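Print
E-mail

Wanted: riders and helpers for the Stondholm human-powered vehicle team

Stondholm is looking for people who can pedal hard, read a map and put up with bad coffee. We have entered the June road race for covered recumbents, 120 kilometers a day on open roads, and we need two more riders and a support crew.

You may have seen the claims. Our old sponsor told the papers the bike would hold 81 kilometers an hour on the flat. I have timed it myself and I don't believe it. The shell was tested without mirrors, on a closed track, with a tailwind – and the race has hills.
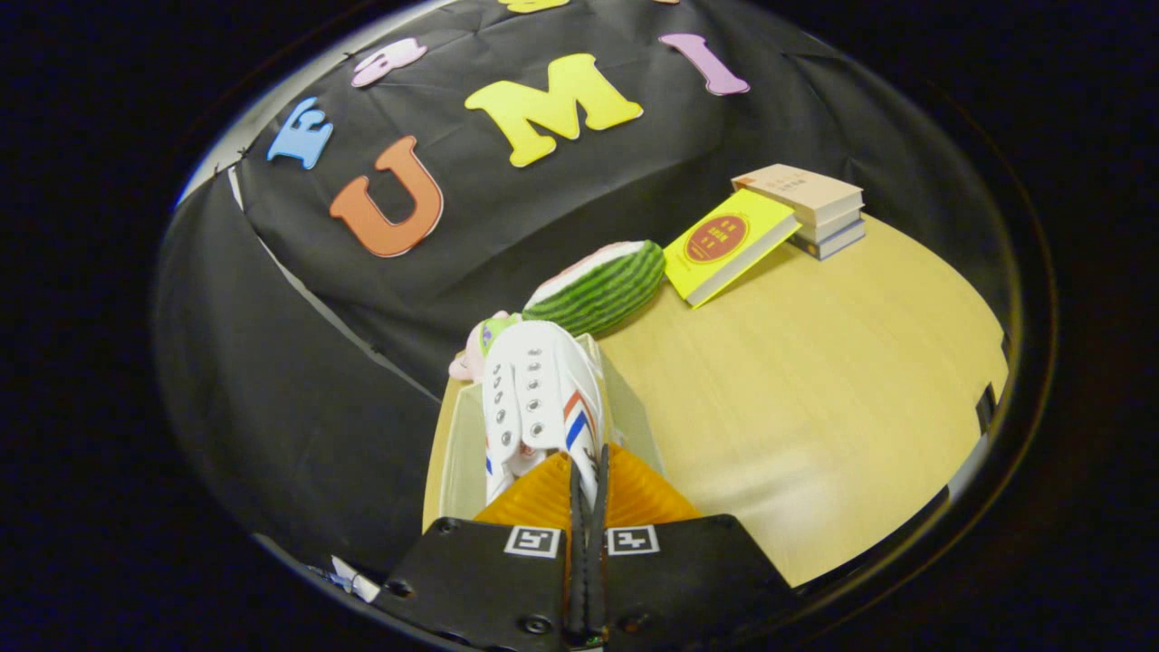 So please don't apply if you expect to win. Fulbridge has the better bike and probably the better riders. Hattori says it has cut its weight again, which I'll believe when I see it on a scale.

Riders should be able to hold a steady pace for 40 minutes lying almost flat. Crew members need a driver's license and some patience. There is no pay. We cover food, beds and travel up to 2000 euros for the whole group, so somebody will be sleeping in the van.

Tryouts are in October 2024. Write to Dagmar Kratochvíl with your height, your shoe size and one ride you failed to finish. Shinji Sugawara will answer questions about the gearing.

Print
E-mail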